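**Sanerard adds partitioned laundry corners to shared lounge**

January 23, 2018 – Sanerard has finished refitting the shared lounge at its Tanoli residence, dividing part of the room into small bays where residents can sort and fold washing. The work began in November and was carried out by Korkico, the contractor that handles interior fittings at the site.

Each bay is bounded by pale panels on gray metal supports. The panels stand clear of the floor on small round feet, and curved support legs end in casters so that a partition can be shifted for floor cleaning. Upholstered gray seating goes inside the bay, and a woven-rimmed basket is kept on the floor next to it.
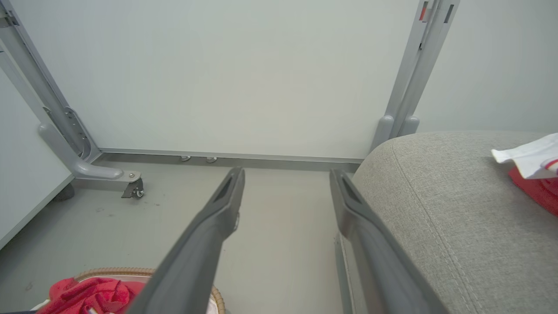 ## Layout and use

The lounge now has 5 bays, set up along the side of the room nearest the laundry. Before the refit, residents folded at two long tables by the entrance, which also served as the mail counter. The tables have been moved to the second floor.

Ruth Huaranga, who manages the building for Sanerard, said the old arrangement left clothes on the mail counter overnight. "People put a shirt down, went to check a dryer, and the next person stacked parcels on it," she said. "We wanted a seat, a basket and a bit of wall between one household and the next."

Clothing may be laid on the seat while it is being sorted. Items waiting to be folded go in the basket, which stays in the bay. Residents who need to carry a load upstairs should use their own bag.

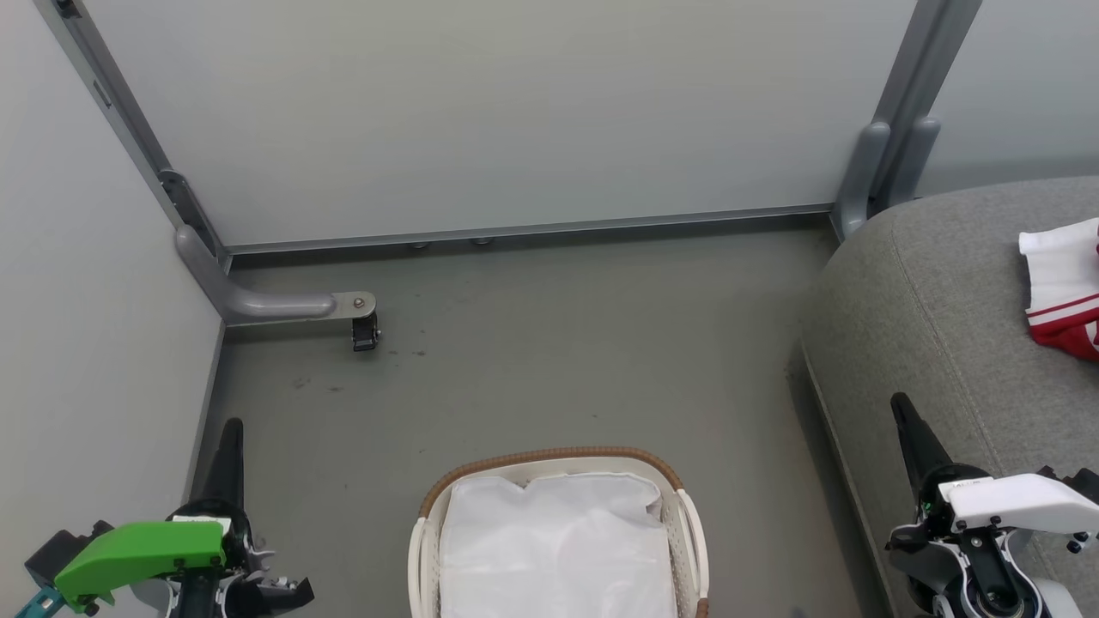
The bays are open to all residents and cannot be reserved. Use is limited to one household per bay after 8 p.m., when the laundry is busiest. Anything left behind is moved to the front desk the next morning and held there for 10 days.

## Costs and next steps

Korkico put the price of the partitions, including delivery and assembly, at $1,089. Seating was taken from the former reading room and was not part of that figure.

Sanerard plans a similar layout at its Flirnura building, where the lounge is smaller and has a column near the center. Huaranga said the panel positions there have not been settled – the fire exit route must be measured first. Residents at Flirnura will receive a floor plan before any furniture is moved.

Comments on the Tanoli bays can be left in writing at the front desk. Reports of loose casters or uneven feet should include the bay location.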